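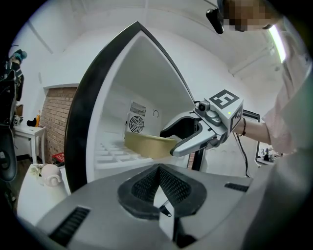 What is base load? The power a building draws when it is closed and everyone has gone home.

Slide 2. Ormsby building, two floors, electric meter read every half hour. The overnight draw was 600 watts in August. Define the overnight window before showing the chart: midnight to 5 a.m., weekends included.

Slide 3. Sources of the draw. Network cabinet first, then water heaters, then emergency lighting. Pause on the Saturday trace. It is flat, so the timers were not switching anything off.

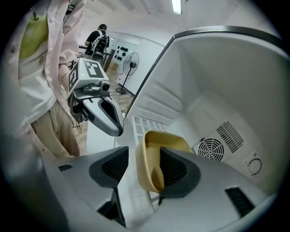 Tamsin Goodwin asked at the Brustley session whether a flat trace could just mean a faulty meter. Reply: a second logger was clamped on the main supply for 19 days and the two agreed.

Slide 5. Method. Switch off one circuit at a time and wait two readings before moving on. Log the time by hand.
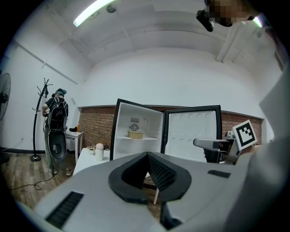 Why not use the rated power on the label? Rated power gives the maximum, and most equipment runs well under it or cycles on and off.

Slide 7. Mention that plug meters read poorly below a few watts.
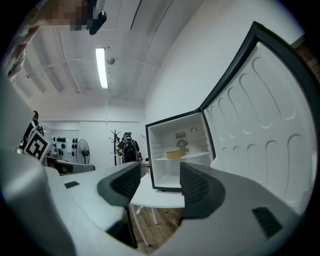 Cycling loads need a longer sample than steady ones. A single spot reading may catch the compressor on or off. For a mini fridge like the one on this slide, note the door as well: with it wide open as shown, a reading says little about normal use. Log 300 minutes with the door shut, then average.

Slide 9. Questions.

Related talks
Reading a half-hourly meter
Water heater timers at Sterkow
Submetering on a small budget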